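Sunday at Trellbridge: a whole afternoon with one robot cell

I signed up for the Trellbridge open day back when it was still warm out and then forgot all about it until the reminder landed in my inbox. So Sunday morning I drove out past Segers with a thermos and a bag of donuts and got there just as they were opening the side door. The building dates from 1928 (there's a date stone over the entrance) and the floors creak in the hallway in a way I found very comforting.

Most of the visitors headed straight for the big welding bay. I went the other way, because what I wanted to see was the two-arm bench. If you've been reading this blog for a while you know I'm a sucker for maintenance. Show me the shiny demo for two minutes and then please show me how you tighten the screws!

The job on the bench is boxing small handheld devices. Two arms, one table, trays and lids, and the things that go inside them. Sounds like nothing, right? I stood there until they had to shoo me out for lunch.

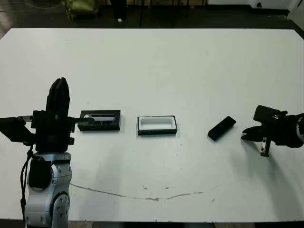

The first thing our guide went over was the morning check. Before any parts go on the table, both arms get sent to a home pose and someone looks at the fingertips from the side to see that they meet evenly. Then the cables. She ran her hand along the whole length of each one while she talked, feeling for stiff spots, and said a tired cable is behind more lost mornings than anything in the software. I asked how often they swap them. "When I don't like them anymore," she said. They do keep a log, a paper one, in a binder marked Rinlow, after the old name of the project. I asked to flip through it and they let me, and it is 19 pages of tiny handwriting, mostly about screws.

Setup was the part I could have listened to all day. The arms have to agree on where the table is, so they touch off on a few known spots, one arm and then the other, and compare. If the numbers drift apart they start looking for something loose, and it's nearly always down at the finger mounts. There's a little wrench that lives in the guide's back pocket for exactly that. She says she has washed it with her jeans more than once.

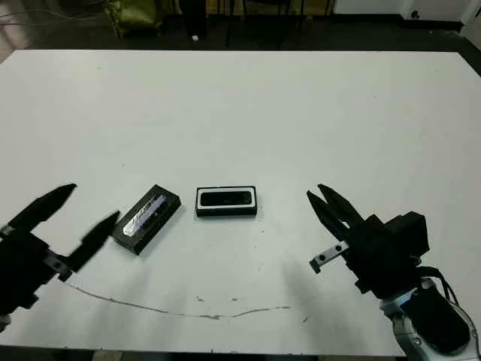

Two grippers and two small black boxes on the bench at Trellbridge.

I got to help with the next bit, sort of. They wanted to redo the pinch setting on one of the grippers, and the way they do that is pretty low tech: you close on a strip of card, pull, and see how it feels. Too loose and the card slides right out. Too tight and you get a dent in it. I got to be the official card puller for 4 tries and I'm now insufferable about it at home.

After the card they move on to a real part, and this is where everybody slows down. A slim thing with a glossy face doesn't give the fingers a lot to work with. You want it held down low, square, and firm enough that it won't tip when the arm turns, but there's glass on the front and you don't want to find out the hard way where the limit is.

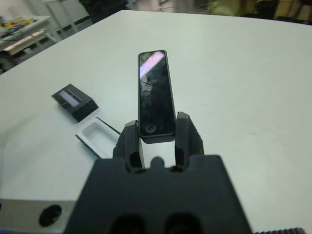 There's a camera down at the gripper for close-up work like this, and keeping it clean is its own little chore. Dry cloth first, then the lens wipes, never the spray stuff they use on the tabletop. Somebody mixed those up in November, and there's an entire page about it in the binder. The handwriting gets noticeably larger!

One of the other visitors (an older man with a great mustache who had clearly worked with machines his whole life) asked what happens when an arm bumps something. They stop, they back it off by hand, and they do the touch-off again from the beginning, even for a light tap. He nodded like that was the right answer. I wrote it down.

Near the end we talked about spare parts. Fingers come in from Preditz in pairs, and they always change both, even when only one looks worn. The old ones go in a coffee can on the windowsill. I asked if I could have one and was told, kindly, no.
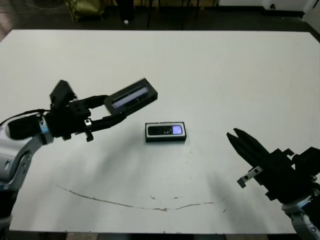
If you want to go

Parking is in the gravel lot behind the building, and the sign is easy to miss coming from Segers, so slow down after the bridge. Wear closed shoes, they do check. The bench tour takes a small group at a time and you put your name on a clipboard by the side door, so do that before you get coffee. The coffee is fine. Bring your own donuts.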